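Recovering from a Gripper Fault on a Two-Arm Sorting Station

Applies to: Nallcombe training stations running the Roken controller
Fault code covered: 103 (gripper position not reached)
Page maintained by Torunn Skjelbred

Fault 103 is raised when a gripper is told to open or close and does not report the expected finger position within 2 seconds. The controller stops both arms and holds them where they are. A gripper that was holding a part when the fault occurred may still be holding it, and may release it without warning during a reset.

In July, an operator at the Strand site cleared the fault from the panel while reaching for a dropped brick. The left arm resumed its move and struck the operator's wrist. No treatment was needed. The procedure was revised after that event, and all staff are required to follow the version given on this page.

Before you begin

Press the stop button and confirm that the panel shows STOPPED. Keep hands, sleeves and loose items outside the reach of both arms. A second trained person must remain at the panel until the work is complete.

Procedure

1. Write down the fault code, the arm concerned and the step number shown on the panel.
2. Look at both grippers from outside the work area. Record which one, if either, is holding a part.
3. Select Manual, then Hold Both. Do not select Resume at this stage.
4. If a gripper is holding a part, place it in manual mode at low speed and lower the part to the table. Open the fingers from the panel – never pull the part free by hand.

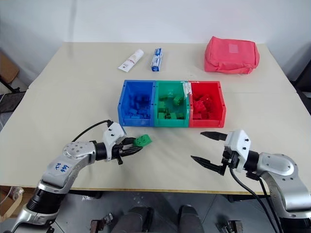 5. Switch off arm power and wait for the drive light to go out. Only then may you reach in to clear parts from the table.
6. Check the finger pads for wear and the gripper cable for tight bends or damage along its full length.
7. Restore power, step back and run the Delley finger test on each gripper in turn. The test opens and closes the fingers 4 times.
8. If both grippers pass, return the arms to the home position and restart the sorting program from step one.

If the fault returns

Do not reset the station a second time. Lock out arm power, tag the panel and send the notes from steps 1 and 2 to the maintenance desk at extension 168. The station remains out of service until maintenance has signed the tag.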